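README for the Rudow cell episodes

Hi! If you've just been given access to this folder, read this before you open anything. I wrote it in April after the third person in one afternoon asked me what "bench work" meant, and I've been adding bits to it ever since.

What's in here

The folder holds 229 episodes from the two-arm cell at our Rudow repair shop. We take in small electronics and hand tools, sort out what can be fixed, and send the rest on to Dusholm for parts. The arms handle items on the bench: picking up, turning, passing across, putting down. I split off 21 episodes as a holdout set, so please don't train on those (they're in their own subfolder, and yes, I will notice).

Everything was done by teleoperation. One of us drives both arms while a second person sits at the next bench and writes the notes. Each episode has joint positions for both arms, gripper state, video and a one-line note in plain English. The notes vary a lot. Some of us write "phone, right arm" and some of us write a paragraph with feelings in it — I left them all as they were.

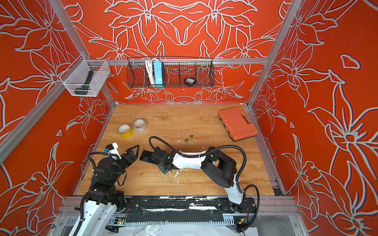 The right gripper has a phone in this one. 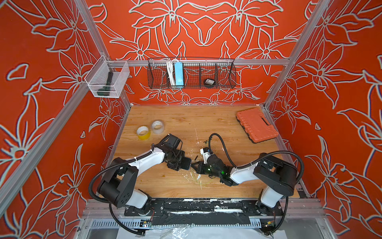 Written and maintained by Cai

What it changes for us

People from other shops ask me about this more than they ask about the file format, so I'm putting it in the README. Before the cell, intake was a job you did standing up, all morning, picking things out of bins and turning them over to look for damage. My wrists hated it! The plan is for the arms to take over the turning and passing, and for us to keep the deciding: is this worth fixing, what do we tell the customer, who gets it next.

Nobody's hours were cut while we recorded, and we got that in writing before we started. What did change is the kind of tired you are at the end of a shift. Driving two arms is slow, fiddly work and your eyes go before your hands do. We cap a driving turn at 49 minutes (an odd number, it's two of our old intake slots minus the changeover) and then swap. If you're setting up something similar, please build the swap in from day one. We didn't, and the early episodes show it: long pauses, sloppy releases.

I also miss the chatting a bit. Intake was where you heard everything. The person writing notes is supposed to stay quiet while the other one drives, and we're still arguing about that rule.

Known problems

Episode lengths are all over the place. Don't assume a fixed number of steps.

Things that aren't part of a task, like tape rolls and the toolbox, may sit on the board during an episode. They aren't labeled.

The walls have a big floral print. If your model does great here and falls apart on a plain background, start looking there.

A few notes name the wrong arm. I fixed the ones I found and listed them in corrections.txt.

Using it

Free for research and for other repair shops. Grotton, the next batch, is planned at 400 episodes and will use the same layout, so a loader written for this one should carry over. Send broken files and complaints to the shop address with the episode number in the subject line — I read them after lunch.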